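인쇄하기 | 이메일로 보내기
분류: 보도자료 > 연구·기술 > 로봇 조작

노스테티, 핸드헬드 그리퍼 시연 데이터 기반 의류 정리 실험 결과 공개… "가정용 로봇의 빨래 해결로 읽지 말아 달라"

처음 보는 방에서 성공률 크게 하락, 연구진 "데이터 수량보다 방의 다양성부터 따져야"

2024년 2월 — 로봇 조작 연구기업 노스테티(Nostetti)는 사람이 손에 쥐고 쓰는 그리퍼로 모은 시연만으로 로봇팔에 의류 집기와 옮기기를 학습시킨 실험의 결과를 공개했다. 프로젝트명은 '렐티네(Leltine)'다. 회사는 긍정적인 수치와 함께 실패 기록 전체를 내놓았으며, 이번 결과를 제품 출시의 예고로 해석하는 데에는 분명히 선을 그었다.

최근 몇 년간 핸드헬드 그리퍼를 이용한 시연 수집은 로봇 학습 분야에서 빠르게 퍼졌다. 로봇을 현장에 들여놓지 않아도 되고, 원격조종 장비보다 값이 싸며, 한 사람이 하루에 여러 집을 돌 수 있다는 점이 장점으로 꼽힌다. 렐티네 연구진도 이 장점은 인정한다. 다만 그렇게 모은 시연이 실제 로봇팔에서 어느 정도까지 통하는지에 대해서는, 업계에서 도는 이야기의 상당 부분이 같은 방에서 찍고 같은 방에서 시험한 결과에 기대고 있다고 지적했다.

연구진은 주거 공간에서 시연 805건을 수집했다. 작업은 침대 위의 옷 한 점을 집어 정해진 자리로 옮기는 것으로 한정했다. 개기, 분류, 뒤집힌 소매 펴기는 처음부터 범위에서 뺐다. 학습된 정책은 사내 로봇팔 플랫폼 '시마(Sima)'에 올려 시험했다.

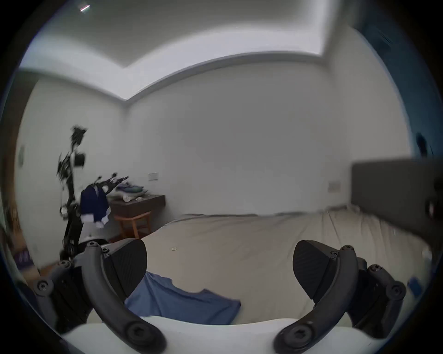 문: 시연을 많이 모으면 로봇이 어느 집에서나 옷을 집을 수 있게 됩니까?
답: 이번 실험만으로는 그렇게 말할 근거가 부족합니다. 시연 수를 늘린 효과는 학습에 쓰인 방에서 주로 나타났고, 처음 보는 방에서는 그 효과가 훨씬 작았습니다.

평가는 두 조건에서 각각 290회씩 진행됐다. 시연을 수집한 방에서는 290회 중 227회 성공했다. 학습에 포함되지 않은 방에서는 성공이 절반에 미치지 못했다. 옷이 침구와 함께 딸려 올라온 경우, 집었다가 이동 중 떨어뜨린 경우, 손끝이 천에 닿기 전에 닫힌 경우가 실패의 대부분을 차지했다. 연구진은 옷을 들어 올렸더라도 지정한 자리에 놓지 못하면 모두 실패로 처리했다.

연구를 이끈 아우렐리아 스탄치우(Aurelia Stanciu) 책임연구원은 "익숙한 방의 숫자만 발표했다면 훨씬 보기 좋은 보도자료가 됐을 것"이라며 "그 숫자가 틀린 것은 아니지만, 가정에서 쓸 수 있다는 뜻으로 받아들여지는 순간 사실과 멀어진다"고 말했다. 그는 또 "사람은 그리퍼를 쥐고도 손목으로 미세하게 천을 더듬는다. 그 감각은 영상에 남지 않는다. 우리 데이터에도 없다"고 덧붙였다.

외부 검증은 시험평가업체 에트덴(Etden)이 맡았다. 에트덴은 노스테티가 고른 옷을 쓰지 않고 직접 준비한 의류로 일부 시험을 반복했으며, 얇고 미끄러운 소재에서 성공률이 더 떨어지는 것을 확인했다. 에트덴의 테오도르 스토이카(Teodor Stoica) 평가팀장은 "방법이 작동하지 않는다는 결론은 아니다. 어디까지 작동하는지 아직 모른다는 결론"이라면서 "시험 횟수도, 방의 수도 충분하다고 보지 않는다"고 밝혔다.

연구진은 검증 결과를 반영해 원고의 제목과 초록을 고쳤다. 초안에 있던 '범용'이라는 표현은 삭제됐고, 처음 보는 방의 결과가 본문 첫 번째 표로 올라왔다. 시연 한 건을 얻는 데 든 시간도 다시 계산했다. 초기 계산에는 촬영 시간만 들어 있었고, 이동과 보정, 위치 추적 실패로 버린 녹화분은 빠져 있었다. 이를 모두 포함하면 원격조종 방식 대비 비용 우위는 남지만 처음 제시한 폭보다 줄어든다.

렐티네의 다음 단계에서는 전체 시연 수를 805건으로 고정한 채 수집 장소만 늘려 결과를 비교한다. 시연을 더 쌓는 것과 방을 더 다니는 것 가운데 어느 쪽이 성능에 기여하는지 가려내기 위해서다. 서로 다른 초깃값으로 정책을 5회 학습시켜 편차도 함께 보고할 계획이다. 결과는 12월에 공개하며, 가설과 어긋나더라도 일정은 바꾸지 않기로 했다.

노스테티는 이번 연구와 관련해 가정용 제품의 출시 시기나 가격을 검토한 바 없다고 밝혔다. 실패 기록과 평가 절차서는 연구 목적에 한해 요청 시 제공된다. 시연 영상 원본은 실제 주거 공간에서 촬영된 만큼 거주자 동의 범위를 확인한 뒤 제한적으로 공유한다.

문의: 노스테티 홍보팀 | © Nostetti. 무단 전재 및 재배포 금지 | 맨 위로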